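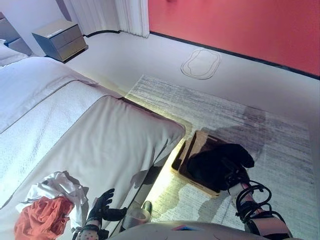 Guest room checklist, the one I use before anybody sleeps over

I do this walk-through every time we have company at the house on Basmont, and again in October when the heat goes on. It started as a scribble on the back of an envelope and people kept asking me for it, so I typed it up with my comments. Take what you like!

1. Smoke alarm, press and hold the test button. OK.
I hold it until it screams, which the dog hates. Ours is in the hallway right outside the door, and I finally put a second one inside the room (should have done that years ago). New battery went in this time anyway.

2. Carbon monoxide alarm. OK.
Same deal. Check the date on the back while you have it down, they do expire.

3. Window opens all the way, from the inside, with one hand. NEEDS WORK.
It opens, but you have to lean on it. Somebody painted over the track before we moved in and I've been scraping it a bit at a time. If you have a guest who's older or has a bad shoulder, try it the way they would have to. I'm giving this one until the end of the month.

4. Path from bed to door in the dark. OK.
Turn everything off and walk it yourself. Really do it, in socks! I found a suitcase stand with my shin this way last winter. It lives in the closet now and comes out only when there's a suitcase to put on it.

5. Rugs. FIXED.
Any rug by a bed needs a grip pad under it, no exceptions in my house. The old pad had gone crumbly and was leaving bits all over the floor, so I bought a new one from Hason and cut it 2 inches shorter than the rug on each side so it doesn't peek out. Then push on every corner with your foot. If one curls, flip the rug over and leave books on it overnight.

6. Night light or under-bed light. OK.
I love a low light at floor level, so much nicer than a lamp in your eyes at 3 a.m. Feel the plug after it's been on all evening. Warm is fine, hot is not. Look along the cord for pinches, especially where it goes past a bed leg.

7. Outlets and cords. ONE PROBLEM.
No loose plugs, nothing running under a rug, nothing daisy-chained. There are 4 outlets in the room and one of them let a plug just slide out, so it's taped over until the electrician comes. I put a note on the tape too, because guests with dead phones will peel off anything.

8. Space heater. REMOVED.
We had one from Elline and I never had a complaint about it, but I don't like any heater near bedding with someone asleep. Extra blankets instead. If you do keep one in yours, give it a good 3 feet clear on every side and plug it straight into the wall.

9. Bed frame and slats. OK.
Tighten the bolts. Sit down hard on each side, then the foot, and listen. I got a creak at the head end, went around with the wrench, creak gone. Squeeze past the corners too and see if you catch your hip.

10. Curtains. OK.
Hem off the floor, nothing to trip on, no dangling cords if there are little kids coming. The rod brackets get a tug. Mine came from Değirmenci with tiny screws and I swapped them for longer ones right away.

11. Door and lock. OK.
Opens from the inside without a key. Hinges quiet (cooking oil is NOT the answer, ask me how I know).

12. Flashlight in the nightstand. MISSING.
Every single time! I bought 2 more and one has a string on it.

Still to do: window track, outlet, flashlight with the string. I'll go through the upstairs bathroom next, mostly the bath mat and that wobbly towel bar.

Contact | Copyright, all rights reserved | Back to top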